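Teaching a Machine to Fold, One Shirt at a Time
28 Jan 2019

Liscombe wants 3,000 folds by June. So far they have 738. Not great, not terrible, and the coffee is gone again. 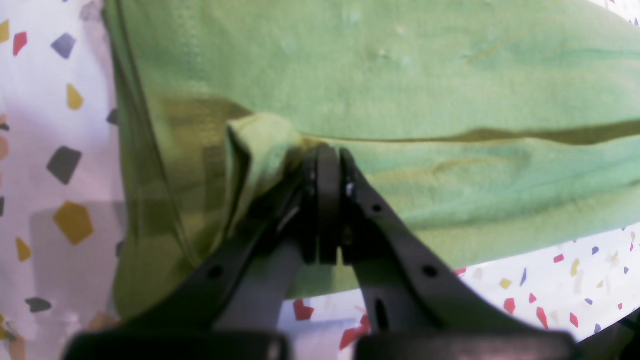
The numbers are the whole game here. Drorer, the learning system, has no rules for cloth. It copies. An operator drives the arms through a fold, the arms log every joint, the wrist cameras log the rest, and that's one example. Light fabric is the hard part. Pinch a green knit in two black fingertips and it bunches into a lump right where you grabbed it, with a long crease shooting off to one side. Drorer has to see plenty of those.

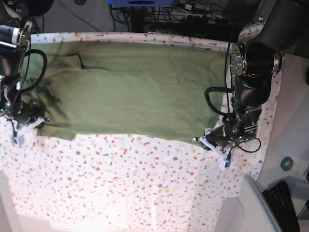

Two arms, one green cloth, speckled tablecloth underneath.

A fold takes 2 operators in rotation, swapping after every 11 examples. Any longer and the hands get lazy. Lazy hands make lazy data, and the system picks up teh bad habits too.

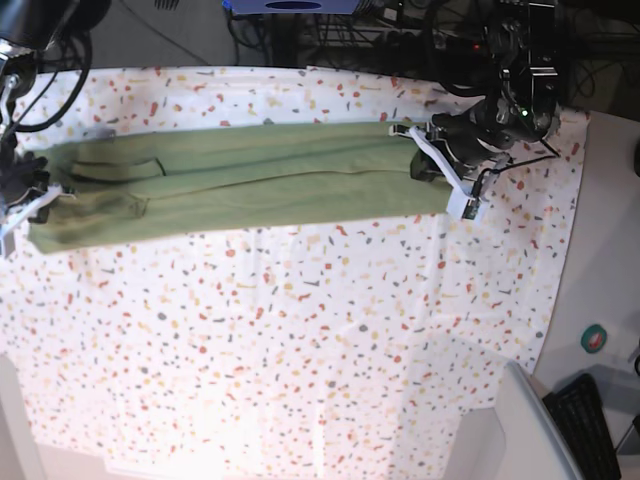 Bad runs get flagged the same day. Dropped corner, flagged. Long pause in the middle, flagged. Some stay in the set anyway, if the operator fixed the mistake, becuase a recovery is worth having. Ogura, the earlier version, trained on clean runs only. One slipped hem and it froze.

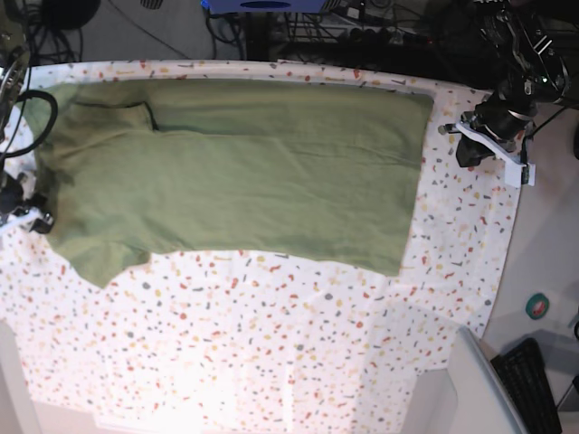 Next stop is Rircombe, the test site, where the shirts will be ones Drorer hasn't met. Different sizes, different tables. Towels maybe after that. Fitted sheets are on the whiteboard with a question mark.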